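Call for participants: second-arm operators and builders, Sindurell shared workshop

Sindurell is a members' workshop with a metal room, a wood room and one long bench given over to automation. The bench project is called Derance. It is a two-arm tabletop cell, assembled by members in their own time, and it is meant to pick up small plastic parts, pass them from one gripper to the other and put them down in a known place. We are looking for people to join the build from February.

There are 2 places. One is for a builder, mostly mechanical work and wiring. The other is for an operator who will run the arms by hand, record sessions and keep the notes in order. Neither place is paid. Bench fees are waived for the length of the project, and consumables come out of the project budget.

## Where the build stands

Both arms are mounted and powered. Each can be driven alone from the controller, which runs software we call Wilar. Wilar began as a set of scripts for one arm and still shows it: the two arms share a clock but not a coordinate frame, so positions have to be converted by hand whenever the base plates are moved. Fixing this is the first software job.

The gripper fingers are orange and white, with a ribbed face on the orange part. The ribs hold small bricks well enough when the finger meets a flat side. They do less well on corners, and a part picked up by a corner tends to rotate during the handover. We have logged 1,354 handover attempts so far. The log gives the part, the approach angle, the closing force and the result, in that order, and 157 of the entries have no result entered. Those need to be checked against the recordings or struck out.

Cable routing is unfinished. The wrist cables have enough slack for the present range of movement but will need proper clips before we raise the speed limit, which is set at 20 per cent of maximum and will stay there until the emergency stop has been rewired to cut both arms together. At present there is one stop per arm.

## The builder

You will:

- design and fit cable clips for both wrists
- rewire the stop circuit, with a second member checking the work before power goes on
- make new finger pads in two or three rib depths and keep a record of wear
- build a fixed tray so that parts start from the same place each time

You should be able to solder, read a simple wiring diagram and use a drill press without supervision. Experience with motors is useful. A qualification is not needed. If you have made something that moves and had to repair it later, tell us about the repair.

## The operator

You will:

- run sessions of up to two hours, normally after 6 pm
- set out parts to a written plan and clear the bench afterwards
- fill in the log during the session – not from memory the next day
- report any contact between the arms, including light contact

Steady hands and patience matter more than programming. You will need to stand for long periods and watch a slow process closely. Some Python would help with sorting the log, but we can show you the few commands involved.

## The bench

The table is shared with other members' small jobs, and hand tools and building bricks live at the back of it. Anyone working on Derance is expected to know what is inside the arms' reach before enabling them. The handover point is near the middle of the table, where the two grippers meet.

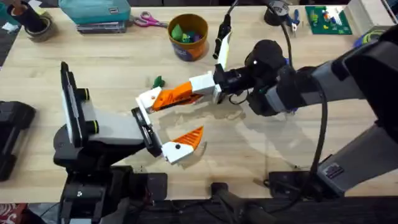

*Reading time: 4 minutes*

The cup of coloured pieces is the current supply of parts. Green is the most common colour in it. A better sorted set will be ordered once the tray is settled – we would prefer to choose part sizes after the pads have been tested.

## Terms

The project runs for one term at Sindurell, with an option to extend. We ask for one evening a week from each participant. Designs and code are released to all members under the workshop's usual licence. Work on the arms is never done alone: two people must be in the room whenever either arm is enabled.

New participants complete the Aranda induction first. This is our standard safety session for powered machines and takes one evening. Members who already hold it need only the short supplement on stops and reach.

## How to apply

Leave a written note in the Derance tray at the front desk, or use the members' message board under the same heading. Say which place you want, which evenings you can do, and describe one thing you have built or kept running. One page is enough. Drawings are welcome.

Applicants will be invited to watch a session before deciding. Please wear closed shoes and tie back long hair.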